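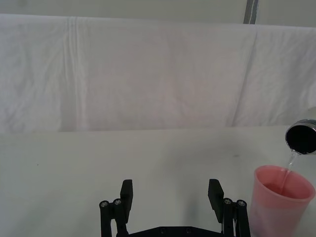 View from the wrist. Gripper open, liquid going into the pink cup. Thread on looking after this cell, for anyone who has inherited one like it.

I keep a small arm running in a back room at Draduvside. One arm, one table, one sheet. My job title suggests something grander. Mostly I wipe things and tighten things.

First, the sheet. It's a plain white cloth on a rail and it does more for us than any piece of software I've been asked to install. Before the sheet, the wrist camera had a fine view of the shelving, my coat and a fire extinguisher. It took a great interest in the extinguisher.

I don't iron it. I've been asked if I iron it. Creases are fine so long as they stay put between runs. What you don't want is the sheet drifting about, so turn the fan heater off before you start. Yes, even in winter. Wear a jumper.

The table gets wiped at the start of the day with a damp cloth and then a dry one. There are a couple of specks that don't come off. I've made my peace with the specks.

Now the gripper. It's two fingers on parallel linkages, black all over apart from the silver screw heads at the pivots. Those screws are where most of my working life has gone.

They back out. Slowly, a hair at a time, and for ages you see nothing wrong. Then one finger pad starts meeting the other at a slight lean and every cup you pick up comes away with a bit of a twist. I blamed the calibration for most of June. It was a screw.

So now: a dab of paint across each screw head and on to the bar next to it. If the line's broken, the screw's moved. Costs nothing, takes a minute, and you can check it while the kettle boils. (I'd do it after you've cleaned the heads. Paint on grease is just decoration.)

Re-torque every 1,000 cycles. The manual from Bameo has a chart for this which is very handsome and refers to a different gripper. I wrote to them. They sent me the chart again, in colour.

Don't lean on the driver. The threads are small and the bars they go into are not as tough as they look. If you feel it go soft, stop, put the driver down and go for a walk. Ask me how I know. Don't, please.

Pads next. Isopropyl on a lint-free cloth, both faces, every morning. Handling cups leaves a film on them, and a filmy pad will hold a dry cup all day and let go of a wet one straight away. I change the pair together when the edges round off. Change one and you'll spend the afternoon chasing an offset.

Camera. Wipe the lens last, with a clean cloth, after you've finished with everything that might drip. Then look at the picture and check that both fingertips sit where they did yesterday. I've got a sheet of clear film taped to the monitor with the tips drawn on in marker pen. Wiltel quoted us for a system that does the same thing. The marker pen was already in the drawer.

Water. Pouring is the best test we've got and also the thing most likely to ruin your week. Small amounts only. A shallow bit in the bottom of the cup shows you as much as a full one and there's far less to mop.

Power supply goes on the shelf, never under the table. Cables leave the arm with a drip loop, so any water running along them falls off the bottom of the bend before it reaches a plug. Ours didn't have one when I arrived. It had a towel.

Mark the cup spots underneath, if your table lets you, or keep a card template you can lift off. I used tape crosses on top at first, and within 2 weeks they'd gone grey and furry and were being treated as objects in their own right.

Someone at Nigatu asked what the whole routine takes. Around 4 minutes if the paint lines are good. If one isn't, cancel your morning.

Spares I keep in the tin: pivot screws, one set of pads, a driver that fits properly, the paint, and a second driver for when the first has been borrowed. Label the tin. Mine says BISCUITS, which was a mistake.

Will do cable strain relief another time. It deserves its own thread, and so does what I found inside the connector.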